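Subject: Re: Celosent vs. Hviid fingers on foam cubes

> Which fingers are you running for the circle task, and is the
> Durnura controller keeping up? We see slips on soft cubes at
> low force.

Hviid fingers for now. 1,465 trials logged with them, 1,304 with the Celosent set, same controller settings for both. Slips on foam went down after we raised the close force to 44 percent. The controller drops a command now and then, never more than 2 in a row.

The test layout is a marker outline on a flat whiteboard, with one green and one blue cube. Fixed view first, wrist view second:
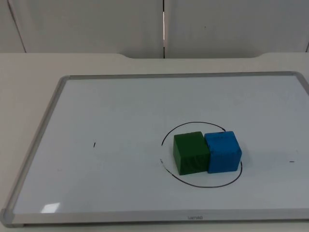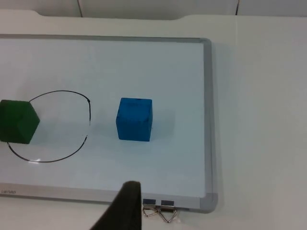
Cube positions relative to the outline: first view, both cubes inside, touching; second view, green on the line, blue outside.

We score a cube on the line as a miss. The Sternusport scoring script counts it as a half, so rescore before comparing your numbers with ours. I can post the patched script if it is any use.

Has anyone run the Celosent set with the softer pads?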